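Speaker notes: Choosing a hand-held gripper, what we compared and what we would do again
Author's copy, 12 Apr 2019

Slide 1. Title. Wait until the door is closed. Say good morning and thank the organizers. Mention that the talk is 8 slides and that questions are welcome in the middle.

Slide 2. Two grippers. We compared the Drutik and the Plultus. Both are held in the hand, both carry a marker for tracking, both have a strap. The price is not in this talk, please ask me later.

Slide 3. Pictures. Leave them on the screen while speaking about the strap and the marker.

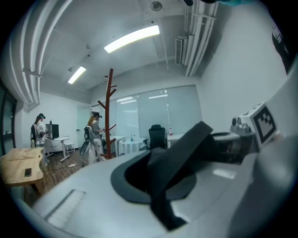
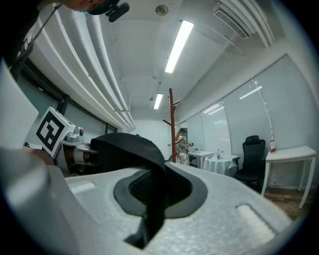
Black fabric strap and square marker on a white cube, in both pictures.

Remark from the rehearsal, to be read aloud before I continue: Okoro objected that a comparison by hand mostly measures the hand. The same person opens the fingers more carefully in the morning than after lunch, so the order of the tools must be changed every day, or the second tool will always look worse. Okoro also asked why we did not keep one tool fixed on an arm as a reference.

My answer: the first point is correct and we changed the plan. In the first week we always started with the Drutik. Those recordings are not in the results. For the second point, we had no free arm until October, and I did not want to wait.

Slide 4. How we tested. Four operators, each with both tools. The tasks were simple: pick up a cup, turn a bottle cap, fold a small towel, put a pen in a holder. Total 1,073 attempts after removing the first week. Say the number slowly, people write it down.

Slide 5. Tracking. The marker is lost when the operator turns the wrist too far. With the Plultus it came back faster. With the Drutik we had to stop and show the marker to the camera again. I do not know if this is the size of the marker or the software. Do not guess on stage.

Slide 6. Comfort. After some 60 minutes the operators wanted a pause with both tools. The complaint for the Drutik was the wrist. For the Plultus it was the thumb, which has to travel a long way to close the fingers. Two operators tightened the strap too much and had less control. Now we adjust the strap before each session and write down the position.

Slide 7. Controller. Both tools were read by the Grirport controller. The first cable was too short and pulled on the tool when the arm was stretched. If somebody asks about delay: we measured it only with the long cable, so I can not compare.

Slide 8. What we use now. Plultus for the bottle cap and the pen, Drutik for the towel, where its wider fingers are better. We keep both. The next test is with the tool on an arm, same tasks, same controller.

If there is time, go back to slide 5 and show the plot again. If there is no time, skip the towel part and go to questions. Bring the spare strap, it can be passed around in the first row.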